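Workimlow Floor & Stone Soap, 1 quart bottle

Item 737
In stock, ships from our Okemthorpe shop

I've been making this soap for a good while now and it's still the thing I get the most mail about, so let me tell you what it is and how I use it at my own house.

It's a plain liquid soap for washing stone and tile floors. You put a little in a bucket of water, you mop, you're done. It has a neutral pH, so it won't etch marble or limestone the way vinegar or a lemony bathroom spray will (please don't put vinegar on marble, I get a sad email every month). It doesn't have wax in it and it doesn't leave a shine of its own. If your floor was matte before, it'll be matte after!

The smell is very light. I used to make it with a lot more rosemary and people either loved it or wrote to tell me their kitchen smelled like a roast. The batch I switched to in July has just a touch of rosemary and a bit of orange, and it's gone by the time the floor dries. If you want no scent at all, get the Utow version, item 922. Same soap, same bottle, blue cap.

How I use it

Sweep or vacuum first. I know, but grit is what scratches polished stone, and a mop just drags it around. Then two capfuls in a bucket of warm water. Wring the mop out well — you want it damp, and a dripping mop leaves puddles in the grout. I work backward toward the door and change the water when it starts looking gray, which in my house with two dogs is more often than I'd like.

For the grimy line where the floor meets the wall, I skip the mop and use an old dish brush dipped in the same bucket, then wipe with a rag. Takes a few minutes and makes the whole room look better than another pass with the mop would.

If your floor feels sticky afterward, you used too much. Everybody does the first time. Go over it once with clean water and use half as much next time.

Good for: marble, limestone, travertine, slate, granite, terrazzo, porcelain and ceramic tile, sealed grout.

Not for: raw wood, cork, or anything you've just waxed. I also wouldn't use it on unsealed grout that's already stained, it'll clean it but it won't lift an old stain. For that you want my Akanda grout paste, which is a different animal and needs scrubbing.

What's in it: water, potassium soap made from olive and coconut oil, a mild plant-based cleanser, citric acid to balance the pH, rosemary oil, orange oil, preservative. Keep it away from kids and pets and don't get it in your eyes.

Size and refills

One bottle does 43 buckets if you stick to two capfuls. I also sell a case of 6, and if you're in Okemthorpe you can bring your empty in and I'll fill it at the counter for less. Rinse it out first, please — any clean bottle with a tight cap is fine, it doesn't have to be one of mine.

If it freezes on your porch it may turn cloudy. Let it come back to room temperature and give it a gentle shake and it'll clear right up.
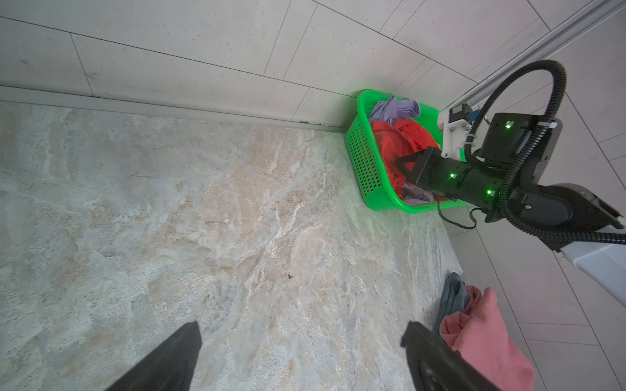 Can I use it in a spray mop?

Sure, mix it weaker, one teaspoon to a full tank, and run plain water through the sprayer when you finish so the nozzle doesn't clog.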